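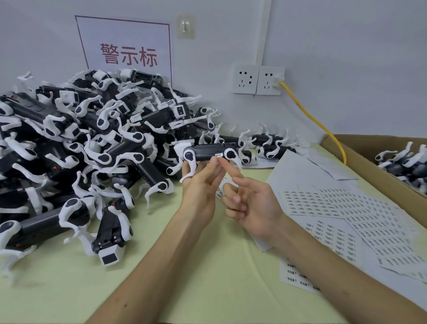

Lista: Taller Josis, montaje y etiquetado
Asunto: Re: Etiquetas de los perros robot, lote de Loteck
Fecha: 1 de marzo

Hola a todos:

Contesto debajo de cada punto para no mezclar las cosas. El recuento del lote está al final.

> En el último envío a Lalville llegaron unidades con la pegatina en sitios
> distintos: unas en el cuerpo, otras en la cabeza. ¿Se puede fijar una
> posición y dejarla por escrito?

Sí. La pegatina pequeña va en el centro del cuerpo negro, junto a la articulación de la cadera. No se pone en las patas ni en la cabeza. En octubre ya lo habíamos hablado, pero no se apuntó en ninguna parte y cada turno siguió con su costumbre.

> ¿Y el orden en la mesa? Preguntan si conviene sacarlos de la caja uno a uno
> o volcarlos.

Volcarlos a la izquierda, contra la pared, y trabajar en el centro. Las patas curvas se enganchan unas con otras, así que hay que sacar cada perro levantándolo por el cuerpo. Si se tira de una pata salen tres a la vez y alguno acaba en el suelo. Las hojas de etiquetas quedan en medio y a la derecha, al alcance de la mano.

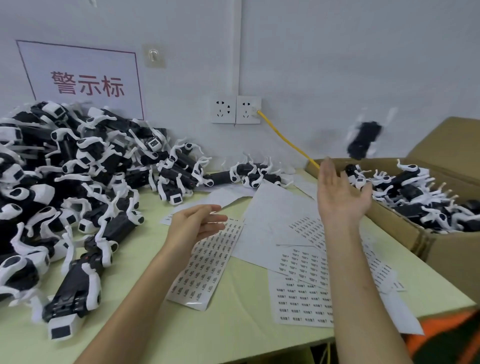 CÓMO LO HACEMOS AHORA

1. Coger un perro del montón y ponerlo de lado, con el cuerpo en horizontal.
2. Despegar la etiqueta por una esquina, sin doblarla.
3. Apoyarla en el cuerpo y apretar con el índice.
4. Dejar el perro al fondo de la mesa, separado del montón.

El paso 4 es el que más se olvida. Un perro etiquetado que vuelve al montón hay que buscarlo después entre todos los demás, y la pegatina es tan pequeña que no se ve si ha quedado boca abajo.

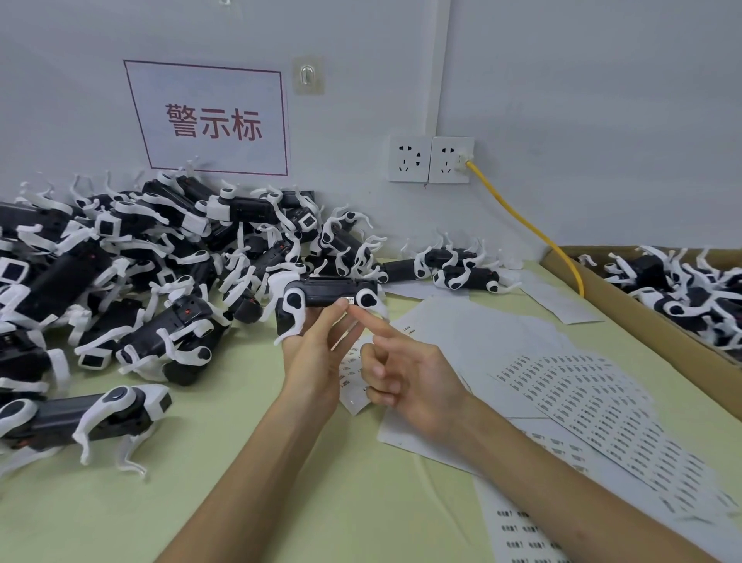 Desde Phetsri contestaron que ellos prefieren etiquetar antes de colocar la cabeza, que así el cuerpo se sujeta mejor y se evita apoyar la cara en la mesa. Añadían que a cambio hay que tener cuidado al encajar las piezas, porque con los dedos se levanta el borde de la pegatina.

Me parece razonable para quien recibe las piezas sueltas. A nosotros nos llegan montados y no vamos a desmontar nada. Lo de la cara sí lo tendría en cuenta: si alguien ve rayas en el panel, que aparte la unidad y lo diga en la lista.

Las hojas de etiquetas son otro asunto. Hay más de un formato y en la mesa se mezclan enseguida. Pido que cada uno saque solo las que vaya a usar 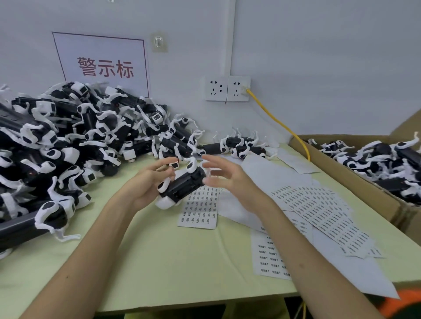

y que las demás se queden en la carpeta hasta que se termine la hoja empezada. Los soportes ya vacíos, a la papelera en el momento, que entre tanto papel blanco parecen hojas nuevas.

RECUENTO

El albarán de Loteck dice 154 unidades. He contado 153 dos veces. Antes de reclamar voy a mirar otra vez dentro de las cajas. De las contadas, 27 tienen la etiqueta torcida y hay que repetirla. Con lo que queda en la carpeta, unas 1544 etiquetas, sobra para este lote y para los siguientes.

Si alguien ha apartado un perro por rayas o por cualquier otra cosa, que conteste a este mensaje.

Un saludo,
Taller Josis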